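Gripper trials: two-finger models on the pouring bench

April 2, 2023

The pouring bench has been running since September, and we now have enough results to say something useful about the fingers. Members who came to the last open evening will remember that the old set had trouble with anything round. It held a box well enough, but a bottle would roll in the grip as soon as the wrist turned. Pendo Koech has spent the past few weeks comparing it with two newer sets, which we have been calling Hornitz and Wadow after the rooms they were built in.

What was tested

Each set was fitted to the same pair of arms and given the same job: pick up a bottle from the mat, carry it to a cup on a kitchen scale, tip it, stop at a target weight, and put the bottle back. Both sets were run by the same controller with the same speed limits. Pendo logged 1,005 attempts in all, leaving out the first day, when the camera mount was loose and the positions could not be trusted.

The scale was Tove Bach's idea. We had been judging pours by eye from the recordings, and two people watching the same clip would often disagree. A number on a display settles it. It does mean that the arm has to stay clear of the pan while it pours, as a light knock from a finger is enough to spoil the reading.

What we found

The Hornitz fingers have a flat face and a firm pad. They close quickly and hold hard, and they were the better choice for boxes and lids. On soft bottles they squeezed too much, and in 13 runs liquid came out before the bottle had reached the cup.

The Wadow fingers are slightly curved and give a little. They finished 84 more pours within the target than the Hornitz set did. They are slower to close, and the pads pick up dust from the mat, so they need wiping down between sessions. Picking up a bottle that is lying on its side is still the hardest part for either set. If the grip is too far towards the base, the neck dips early - if it is too near the neck, the fingers get in the way of the rim.

Only one arm does the pouring at present. The right arm takes the bottle to the cup and the left keeps its gripper open, out to the side of the scale. 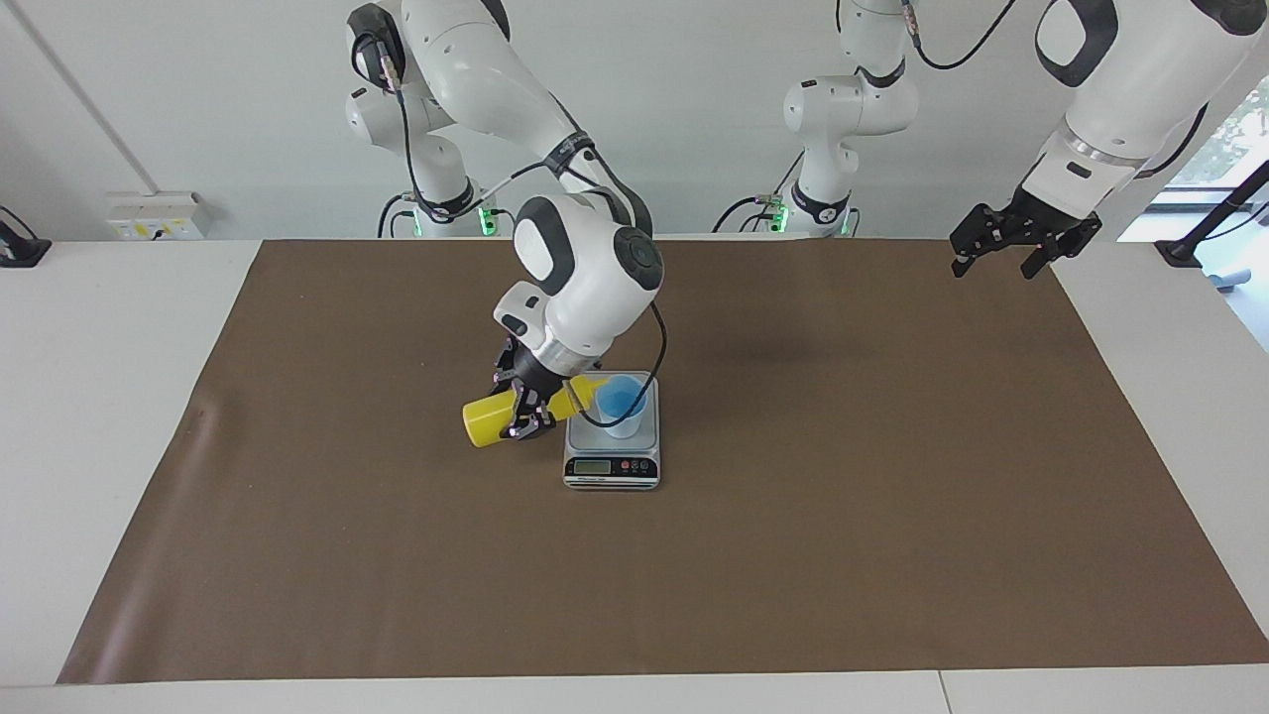 What comes next

Tove is writing a routine that lets the second arm steady the cup, and we hope to try it with both sets of fingers. We would also like to repeat the whole comparison with the Okoth controller, which reads finger force more often and may help with the squeezing. The drawings for the Wadow pads are in the Astus shared folder for anyone who wants to print a set. Please send notes on wear to Pendo.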